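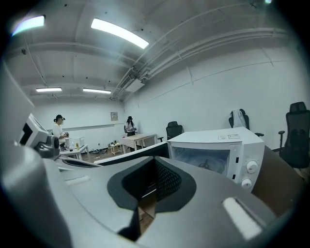

Microondas blanco en una sala de paredes blancas.

4. Puesta en marcha del microondas Skandodska Nania

¡Ya tiene el horno fuera de la caja! Ahora viene la parte agradecida: en un rato estará calentando la primera taza de leche. Lea esta sección entera antes de enchufar nada y tenga a mano la hoja de garantía, que va en la bolsa de los accesorios junto con el aro giratorio.

4.1 Elegir el sitio

1. Busque una superficie plana y firme, a una altura cómoda para sacar platos calientes sin levantar los brazos por encima de los hombros.
2. Deje libre el espacio que indica la plantilla de cartón a ambos lados, por detrás y por encima. Las rejillas necesitan respirar, y un horno bien ventilado trabaja mucho mejor.
3. Aléjelo de la placa de cocina y del fregadero. El vapor continuo acaba entrando por las rejillas.
4. Compruebe que el cable llega al enchufe sin tensarse y sin pasar por delante de la puerta.

PRECAUCIÓN: No retire la lámina gris clara del interior, en la pared derecha. Parece un resto de embalaje, pero es la tapa del guiaondas y protege el magnetrón de las salpicaduras.

Nota: si va a colocarlo dentro de un mueble, necesita el marco de encastre Mrema, que se vende aparte. Sin ese marco el modelo Nania es solo de libre instalación.

4.2 Montar el plato

1. Limpie el interior con un paño húmedo y séquelo.
2. Coloque el aro con sus ruedas en el hueco circular del suelo.
3. Apoye el plato de cristal encima y gírelo con suavidad hasta que encaje en el eje. Se nota enseguida: deja de bailar.
4. Dé una vuelta completa al plato con la mano. Si roza, levántelo y repita el paso 3.

4.3 Poner en hora el reloj

Al enchufar el horno suena un pitido y la pantalla parpadea. Puede cocinar sin ajustar el reloj, aunque le recomendamos hacerlo ya – el inicio diferido depende de él y es una de las funciones más prácticas del aparato.

1. Pulse Reloj una vez para el formato de 24 horas, dos veces para el de 12.
2. Gire el mando hasta la hora correcta y pulse Reloj.
3. Gire de nuevo para los minutos y confirme con Inicio.

Si se va la luz, la hora se pierde y hay que repetir el ajuste. Los programas guardados en memoria se conservan.

4.4 La primera prueba

Una taza de agua basta para saber que todo está en orden.

1. Llene hasta la mitad una taza apta para microondas y déjela en el centro del plato.
2. Cierre la puerta hasta oír el clic.
3. Seleccione la potencia máxima y 2 minutos.
4. Pulse Inicio. La luz se enciende, el plato gira y se oye el ventilador.
5. Cuando suene el aviso, espere un momento y saque la taza con una manopla.

¿El agua está caliente? ¡Perfecto, ya puede cocinar! Durante los primeros usos puede percibirse un ligero olor a nuevo, que desaparece solo. Ventile la cocina y siga adelante.

PRECAUCIÓN: No ponga nunca el horno en marcha vacío. El agua y otros líquidos pueden sobrecalentarse sin burbujear y saltar al mover el recipiente. Deje dentro una cuchara de plástico apta para microondas o remueva a mitad del tiempo.

4.5 Guardar un programa propio

El Nania admite 14 programas de usuario, y créanos, se les coge cariño. El puré del niño, el arroz del mediodía, el chocolate para fundir sin que se agarre: una vez guardados, salen igual cada vez.

1. Pulse Memoria y gire el mando hasta un número libre.
2. Elija potencia y tiempo. Puede encadenar dos fases, por ejemplo descongelar y después calentar.
3. Mantenga pulsado Memoria hasta oír dos pitidos.

Para usarlo, pulse Memoria, elija el número y pulse Inicio. Para borrarlo, guarde otro programa en el mismo lugar.

4.6 Si algo no va como debería

La pantalla no se enciende: pruebe el enchufe con otro aparato y revise el cuadro eléctrico.
El plato no gira: compruebe que el aro está centrado y que el recipiente no toca las paredes.
Aparece E-3 en la pantalla: la puerta no ha cerrado bien. Limpie la junta y vuelva a cerrar.
Saltan chispas: detenga el horno y retire cualquier metal, incluidos los bordes dorados de la vajilla.

Si el problema sigue, desenchufe el horno y llame al servicio técnico Trovusmont con el número de serie delante. Lo encontrará en la etiqueta trasera y en la tapa de este manual.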